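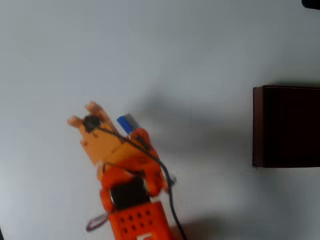

Orest Sirko wrote back that a rocking top is nearly always a levelling fault, and asked for the foot readings before he would send out a replacement.

Ticket 3942
Product: Bredholm table, white top
Opened by: Njål Blomqvist
Status: Closed, monitoring

Reported fault
Top dips at one corner when leaned on. Finish is fine. Smooth, no lifting, colour as supplied. Table was moved in June and not relevelled afterward.

Log
9:10 Level placed lengthwise, then crosswise. Crosswise bubble off centre. Lengthwise fine.
9:25 Foot heights measured from floor to underside of rail. Three feet match. Rear left is 4 mm short.
9:40 Rear left foot wound out. Stopped at 2 mm, thread binding. Backed off, cleaned with a dry brush, wound out the rest of the way. Lock nut tightened.
9:55 Rocking reduced, still present under hand pressure.
10:15 Checked fixings under the top. Two screws on the left rail turned freely. Holes stripped.
10:50 Replaced both with the longer screws from Bradow spare kit 344. Confirmed they stop short of the upper face. Tightened by hand only.
11:05 Level rechecked both ways. Centred. No movement at any corner.

Parts used
2 screws, kit 344

Outstanding
Recheck lock nut in two weeks. Wipe the top with a damp cloth only, no solvent cleaner. Replacement top cancelled with Orest.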